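Questions we get about working safely around the hand

Last updated: 2018-03-12

These are the house rules for the Rastley shop, written out as answers because that is how they tend to come up: somebody new stands next to the bench, asks a perfectly sensible thing, and gets three different replies from three people. Erzsébet Bodnár gathered the replies, we argued over them through most of November, and what follows is what we all agreed to live with. Please do read it before your first session, and please ask if any of it is muddy!

Do I have to read the whole thing if I'm only visiting?

No. Read the next two answers and sign the visitor sheet by the door. If you will be touching the hand, the arm or the work surface, though, you count as an operator for the day, and we'd like you to read to the end.

How close can I stand while it's powered?

Outside the taped line, always, unless the arm is in hold and the person at the stop button has told you out loud that you may come in. A nod doesn't count (we tried nods, and people nod for all sorts of reasons). Inside the line, keep your own hands flat at your sides or on the near edge of the surface, and never between the fingers and the thumb, however slowly things are moving.

What should be on the work surface during a run?

Only what the task sheet lists. The wrist camera sees a good deal more than you'd expect, and a coffee cup or a stray glove becomes something the arm has to plan around. 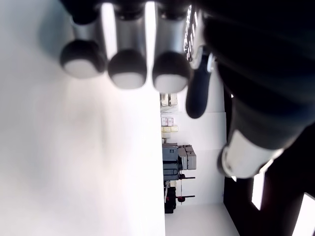 The same goes for your own things. Bags, phones and jackets go on the hooks at the far end, and loose sleeves get rolled up or pinned before you cross the line.

Who is allowed to clear a fault?

The operator on the sheet, and only after reading the fault number aloud and writing it in the log. The one you will meet most is 131, a finger that stopped short of where it was told to go. Put the arm in hold, look at the fingertip pads for dirt or a lifted edge, and wipe them with the dry cloth. Please don't bend a finger by hand to help it along – the joints are stronger than they look, but they were never meant to be pushed from the outside.

How long can one session run?

We stop after 30 minutes and let someone else take the button. People used to grumble that they were just getting warmed up, and I have some sympathy with that, but attention does wander, and a short walk to the kettle does everyone good. The arm goes back to its rest position at each change, even if you are in the middle of something lovely.

Do we need to redo the checks after a break?

Yes, the short ones: stop button, hold, slow speed, pads. It takes very little time once you have the habit, and the card with the steps hangs next to the log.

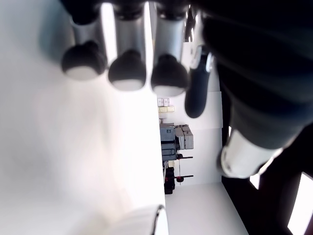 Daichi Takeda wrote to us that at Wuratbridge they repeat the stop button check from both sides of the line, with two people, and he wondered why we settle for one. It's a fair point, and from now on we do it his way at the first session of the day. For later sessions one person is still enough.

Where do I report a near miss?

In the back of the log, under your own name, the same day. Small ones count too. Our log has 27 entries so far, and not one of them has got anybody in trouble. If you'd prefer to talk it through first, ring extension 1624 and Erzsébet will write it down with you.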